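Robot Manipulation, lecture 4 handout
Oranuch Suksawat, March 6, 2021
12 shares | 3 comments

Topic today: learning from demonstration, wrist view only. Method is the one from the Tremitz reading, have it open.

Recap. Policy = image in, small hand movement out. No map of the table, no object list. Trained by copying (behaviour cloning). Our set has 2,859 demonstrations, all kitchen-type tasks on the taped table.

Why the tape? Start positions. Each object gets a cell before a run, so we can hold some cells back from training and test on them later. Tape is NOT an input to the policy, but the camera sees it anyway, so the policy may lean on it. Keep that in mind for part 3. 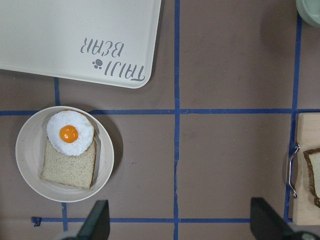

Fig. 1. Wrist view, gripper open. Bread and egg on the plate at left, second slice on the board at right.

Things to note. Fingers are always in view, useful, the policy gets its own hand position for free. But they are near the lens and blurred, and they hide part of the lower tape line. Objects at the border get cropped (board, tray). So the policy has to act on half an object quite often. One frame is not enough for this, we stack two.

Held-out cells: sucess drops, as you'd expect. Drop is smaller when the training cells are spread over the table than when they're bunched in one corner. Same number of demos both times!! Spread beats volume, at least at our scale. Derivation of the error bound is in the Prarnereo notes, skip the appendix.

Part 3, the tape problem. Look at the lines themselves.
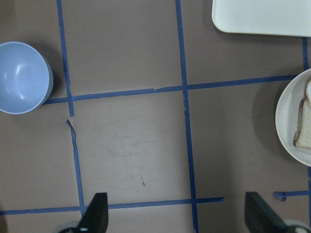
Fig. 2. Another wrist view. Left line torn below the upper crossing, lower line has a gap on the right.

If the policy uses a torn bit as a landmark, it'll look great on this table and fall over on a fresh one. Test for it: retape, rerun, compare. Or paint out the tape in the images and retrain (slower, cleaner). Colour jitter alone didn't fix it in our runs, the edges are still ther.

For next time
- read Tremitz section 2, the bit on compounding error
- pick one cell to hold out, write down what you expect before you run it
- questions on marking to Oranuch Jaidee please, not me

3 comments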